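Why I still keep old office computers

Every March my company, Mitedus, sends its old desktops away, and every March I feel a small pain. They are eight years old, they work, and a truck takes them. I think this habit is wrong, and I want to explain why. 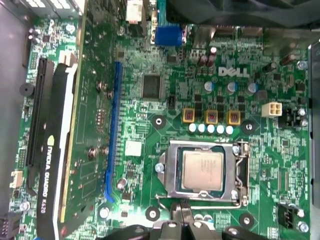 Price is the usual argument against repair. People tell me that a new machine saves the technician's hours. Maybe so, but a desktop was made to be opened. The processor on a Dell board is held by a metal frame and a bent lever, with a few small screws, and a patient person can learn these parts in one afternoon. My neighbor Chiharu Murakami learned it at the age of 50, from a library book.

With a thin laptop it is different. The memory is often soldered, the battery is glued, and the owner can only buy again.
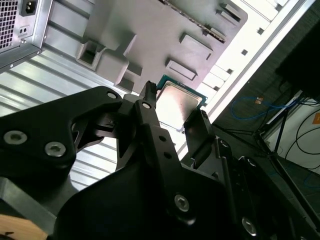 So I would ask offices for one simple thing: before the truck comes, let the employees take a machine home for free. In Ralturholm, where I lived before, the school got 14 computers in this way. They were slow, yes. The children wrote their homework on them for five years, and I did not hear many complaints.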